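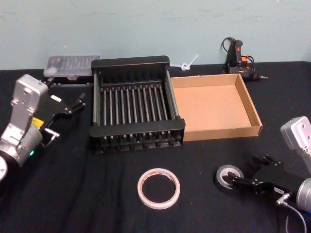 Have you ever tried to make a dinner plate stand up on its edge all by itself? I have, and I don't recommend it (sorry, blue plate). Plates love to lie flat, and if you tip one up, it rolls away or flops over. So how does a dish rack keep a whole row of them standing? Look at the thin rods on the black one, lined up side by side with the same space between them, over and over. A space like that is called a slot, and a plate slides into it sort of like a letter going into a mailbox. The rod on one side stops the plate from falling left and the rod on the other side stops it from falling right. The plate still leans a little bit, and that's fine! Leaning is allowed in a dish rack.

Now for the part I really like, which is the drying. Where does the water go?

Some of it just runs off. Water is heavy, so when a plate is standing up, gravity pulls the drops down to the bottom edge, and they drip. Try this next time you wash up: hold a wet plate flat, like a tray, and watch the water sit there in a puddle doing nothing. Then tip it up over the sink. Whoosh! Most of the puddle is gone before you can say "dish rack."

But the plate is still wet, isn't it? There's a thin layer of water left and lots of tiny drops that cling on. Those have to leave another way, and it's called evaporation (say it like this: ee-VAP-or-AY-shun). Teeny bits of water, much too small to see, float off into the air. It's the same thing that happens to a puddle on the sidewalk when the sun comes out.

Evaporation needs air. If you stack your wet plates in a pile, the air can't get in between them, and the water is stuck. I once left a stack overnight when I was a kid in Ovbridge, and in the morning the ones in the middle were still wet. My grandma made me dry every single one with a towel. In a rack there's a gap next to each plate, so air can touch the front and the back.

Want to test it? You need two plates that are the same (plastic ones are best), some water, and a rack. Get a grown-up to say yes first.

Dip both plates in water. Stand one in the rack. Lay the other one flat on the counter, with the eating side up. Then go play, and come back every 8 minutes to touch them both with a dry finger. Write down which one dries first.

My neighbor Sepehr Bakhtiari did this with his class on a Tuesday, and they added a third plate with a spoonful of water poured in the middle. That one was still wet when the bell rang! If you do the test in February with the heat on, you might get a different time than you would on a sticky summer day. Damp air already has a lot of water in it, so drying goes slower.

One more thing to try: put bowls in the rack. They're trickier, and I usually skip a slot between them so they don't bump into each other. Mugs go upside down, but tip them a little if you can, or water collects on the bottom of the mug, in that little ring.

Next time I'll tell you why soap makes bubbles.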